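Speaker notes, student robotics club evening, 12/25/18
Thijs Koster

Start with the poster. It says the Pliltudex team "taught a robot to tidy a table." Ask the room what tidy means. Wait for an answer, even if it gets awkward.

My position: the students did good work and we oversold it. More than 50 runs in the simulator, and the number everyone quotes comes from the easiest layout. I would like to see the hard ones reported next to it, same font size.

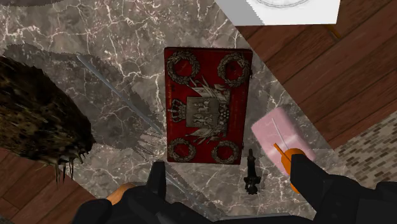 Then the grading question. Declercq counted a run as a success if the object moved at all. Wevine wanted it lifted and set down. Those are 2 different projects and we gave them one score sheet. Own up to that, I signed it.

Don't let anyone say "it will transfer." Simulated friction is a number a student typed in, probably at night. Ask who picked it and what happens at half the value.

Mention the 4 students who rewrote the reset script in February. Dull job, best code in the repository.

If Grornalum comes up: they offered hardware time, nothing is signed. Skip the slide if running late.

Questions. Repeat each one for the back row.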